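How to Run the Block-Pushing Table at an Open Day

The Skivon table at the Rindard open house handles up to 200 visitors in a day. Two people run it.

Before doors open

1. Bolt the board to the blue pegboard and wipe it down.
2. Fit the rod in the collar and check that it clears the wood.
3. Home the arm and load the Promuder demo file.

During the demo

4. Set the blocks out with gaps between them. The rod pushes, it does not grip, so it needs room to get behind a shape.
5. Let a visitor pick a block and a direction — "heart toward the green cylinder" works well. Keep hands off the board while the arm moves.

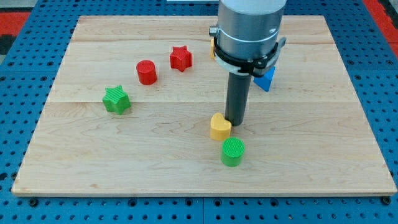
6. Stop the arm before moving any block by hand. Spread the shapes out again for the next group.

Closing up

Raise the arm, power off, and return the blocks to bin 354.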